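# Folding and Storing Brushed Knits

Applies to: sweaters, cardigans and small throws with a brushed or fuzzy face. Smooth cotton knits can be folded like T-shirts and are not covered.

## Before you start

Clear a flat surface at least 52 inches long. A bed works, but a table is better because the knit does not sink and the edges stay where you put them. Wipe the surface down. Brushed fibers pick up crumbs and lint on contact.

The item must be fully dry. Check the thickest parts by hand: the neck, the cuffs and the hem band. If any of these feels cool compared with the body, lay the item flat for another few hours.

You will need:

- a soft clothes brush
- acid-free tissue, one sheet per item
- a shelf or bin at least 11 inches deep

## Folding a sweater

1. Lay the sweater face down with the neck away from you. Smooth it from the center out with flat hands. Do not pull on the side seams.
2. Brush the back once, top to bottom, in the direction of the nap.
3. Place the tissue down the middle of the back, from the neck to just above the hem.
4. Fold one side in to the edge of the tissue. Bring the sleeve back over the fold so that it lies parallel to the side, cuff pointing at the hem.
5. Repeat on the other side. The sleeves should lie next to each other. If they overlap, the stack will lean.
6. Fold the hem up one third, then fold again to the neck.
7. Turn the packet over and brush the front.

For a throw, fold in half lengthwise twice, then in thirds. Tissue goes inside the last fold only.

## Lifting and moving

Move a folded packet with a hand or a board underneath it. For an unfolded item, gather the body over your forearm and keep the weight there.

If you need to take hold of one point, for example to straighten an item that has landed in a heap, use the ribbed band. Rib is denser than the brushed body and recovers better after being pinched. Pulling on the brushed area lifts fibers out of the face and leaves a thin spot. Grip the band through both layers if it has rolled under, raise it slowly, and let the rest hang for as short a time as possible.

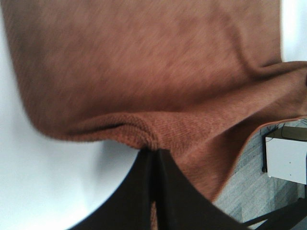 A long hang stretches the stitches directly above the grip. If a peak remains after you lay the item down, cover it with a damp cloth for 3 minutes, pat it level and let it dry before folding.

## Stacking

Place the heaviest item at the bottom and alternate the direction of the folded edges. Limit the stack by weight. A heavy sweater in my closet weighs 493 grams, and four of that size are enough for one pile. The bottom one starts to show a hard crease if more are added.

I use the Niron shelf bin for sweaters and the shallow Grisgate tray for throws. Both are open at the front, so a packet can slide out without the pile being lifted. Avoid hanging bars and clip hangers for anything in this category.

Refold each item along different lines at midseason. For a stack put away in October, January is a good time. Replace any tissue that has gone limp.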